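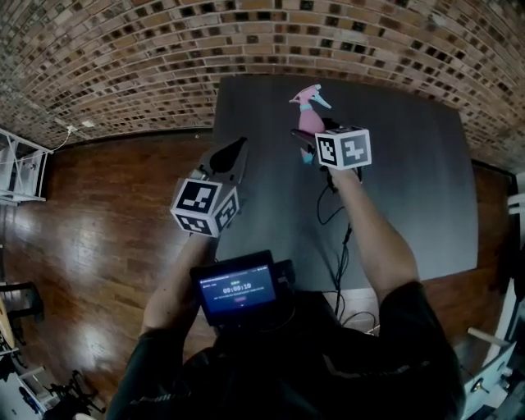
Polvo, filtros y productos: cambios en la limpieza del edificio

29 de mayo de 2021

El contrato de limpieza con Skitum se ha renovado hasta octubre con algunas modificaciones que afectan a todas las plantas del edificio Lockwood. La mayor parte tiene que ver con el polvo, que fue el motivo principal de las quejas recibidas durante el invierno. Resumimos lo que cambia, lo que sigue igual y lo que queda a cargo de quienes ocupan cada local.

Zonas comunes

Las escaleras, los dos vestíbulos y los pasillos se friegan a diario, como hasta ahora. El turno empieza más temprano y termina antes de que abran las oficinas de la planta baja. Los cristales del patio interior pasan de limpieza trimestral a mensual. Los ascensores se repasan por la mañana y otra vez a primera hora de la tarde, incluida la botonera.

En los pasillos se deja de barrer en seco. Se usará mopa de microfibra ligeramente humedecida y, en los felpudos, aspirador. La escoba levanta el polvo fino, que vuelve a posarse en repisas y zócalos al cabo de un rato, y eso explica buena parte de las reclamaciones de la segunda planta, donde se barría a media mañana con las puertas abiertas.

El cuarto de basuras mantiene su horario. Rogamos que las cajas de cartón se bajen plegadas. En abril hubo que retirar cajas enteras del rellano en varias ocasiones y la empresa factura aparte ese trabajo.

Filtros de ventilación

El edificio tiene 46 rejillas de impulsión y retorno repartidas entre las cuatro plantas y el sótano. En la última revisión se encontraron 15 con el filtro saturado, casi todas en el lado de la calle. Se han sustituido por filtros Jasetti de la misma medida, lavables, y se ha dejado un juego de repuesto en el cuarto de instalaciones.

Los filtros lavables se aclaran con agua templada, se dejan secar por completo a la sombra y se vuelven a montar con la flecha en el sentido del aire. No se deben colocar húmedos. Tampoco conviene usar agua a presión ni secarlos sobre un radiador, porque el marco se deforma y después no ajusta. De todo esto se encarga el personal de mantenimiento, pero hay locales con equipos propios y nos han preguntado por el procedimiento.

Si una rejilla hace ruido o mueve menos aire del habitual, avisad por correo indicando la planta y el número de local. No hace falta desmontarla. Tampoco hay que taparla con cartón o cinta: en la tercera planta aparecieron varias tapadas y el caudal que falta en un despacho acaba saliendo por el siguiente. Quien note una corriente molesta puede pedir que se oriente la lama, y normalmente se hace el mismo día.

Productos

Se reduce el número de productos. Para suelos y superficies lisas se empleará un detergente neutro diluido según la etiqueta. El desengrasante queda reservado a la cocina común y al muelle de carga. La lejía se usará solo en los aseos, con la ventana o el extractor en marcha, y en ningún caso mezclada con otros productos. Parece una obviedad, pero en la revisión de armarios había botellas rellenadas a mano y sin rotular.

A partir de ahora todo envase rellenado debe llevar el nombre del producto, la dilución y la fecha. Los que no lo lleven se vaciarán y se tirarán. Hay etiquetas adhesivas en la conserjería. También se pueden pedir botellas vacías con pulverizador, una por local.

Los ambientadores automáticos de los pasillos se han retirado. Tres locales habían comunicado molestias de garganta y dolor de cabeza y no se van a sustituir por otro modelo.

Dentro de los locales
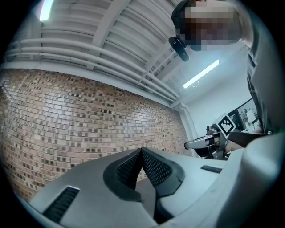
La limpieza interior contratada incluye suelos, papeleras y superficies despejadas. Lo que esté ocupado con papeles, muestras o material de trabajo no se toca. Los aparatos tampoco están incluidos, y conviene darles un repaso cada cierto tiempo. Una carcasa de plástico gris claro y curvada se limpia con un paño apenas humedecido y no da más trabajo; en las ranuras negras de láminas finas como las de la foto, o en una superficie de malla negra, el paño arrastra la suciedad hacia dentro. En esas partes es mejor una brocha seca de pelo suave, pasada a lo largo de las láminas, con el equipo apagado y desenchufado. No se pulveriza nunca producto directamente sobre una ranura.

Sirve lo mismo para impresoras, monitores, proyectores y torres de ordenador. El aire comprimido en bote funciona bien en teclados, pero en equipos con ventilador hay que usarlo a ráfagas cortas y con el bote en vertical. Para pantallas, paño de microfibra seco; si no basta, se humedece el paño y no la pantalla. El alcohol puede dañar algunos recubrimientos y es preferible mirar antes el manual.

Las mesas de color oscuro dan más preguntas de las que esperábamos. En ellas se nota todo: huellas, cercos de vaso, pelusa del propio trapo. El personal usará en ellas dos paños, uno húmedo y otro seco, y dejará de aplicar el abrillantador de muebles que se venía usando. Durante unas semanas pueden verse algo más mates. Los restos de abrillantador antiguo salen poco a poco y no merece la pena frotar.

Los cables que van por el suelo siguen siendo un problema para la mopa y para quien la pasa. Pedimos que se recojan en canaleta o con tiras de velcro, o que al menos se dejen pegados a la pared al terminar la jornada. En conserjería quedan tiras sueltas para quien las necesite.

Limpiezas extraordinarias

Las moquetas se limpiarán por inyección y extracción en la segunda quincena de julio. Cada local recibirá aviso con la franja asignada. El suelo debe quedar libre de cajas y sillas y no se puede pisar hasta el día siguiente. Quien prefiera otra fecha puede acordarla directamente con Skitum, con un suplemento de 35 euros por local.

Las persianas y los altillos no entran en el contrato. Se pidió presupuesto también a Dorkbridge, que ofrecía incluirlos, pero la cuota mensual subía bastante y la mayoría de los locales no tiene altillo. Hemos dejado los dos presupuestos en la carpeta de la conserjería – se pueden consultar allí, no los enviamos por correo.

Partes y reclamaciones

Hasta ahora las quejas llegaban por vías distintas: notas en la puerta, llamadas, comentarios al personal en el pasillo. Muchas se perdían. Desde junio hay una hoja de incidencias en cada planta, junto al extintor del rellano, y un formulario equivalente en la web del edificio. Basta con usar uno de los dos. Hay que poner el local, qué se ha encontrado y cuándo.

Lacey Bainbridge coordina el servicio y revisa las hojas todas las semanas. Las incidencias de aseos y derrames se atienden en el día y conviene comunicarlas por teléfono. Para las demás, la respuesta se anota en la misma hoja, de modo que se puede ver si el asunto ya estaba avisado por otro local.

Las llaves de los locales que han cambiado de cerradura este año siguen sin estar actualizadas en varios casos. Sin copia no se puede entrar a limpiar y el servicio de ese día no se recupera. Las copias se entregan en conserjería, en sobre cerrado y con el número de local escrito fuera. El recibo se firma en el momento.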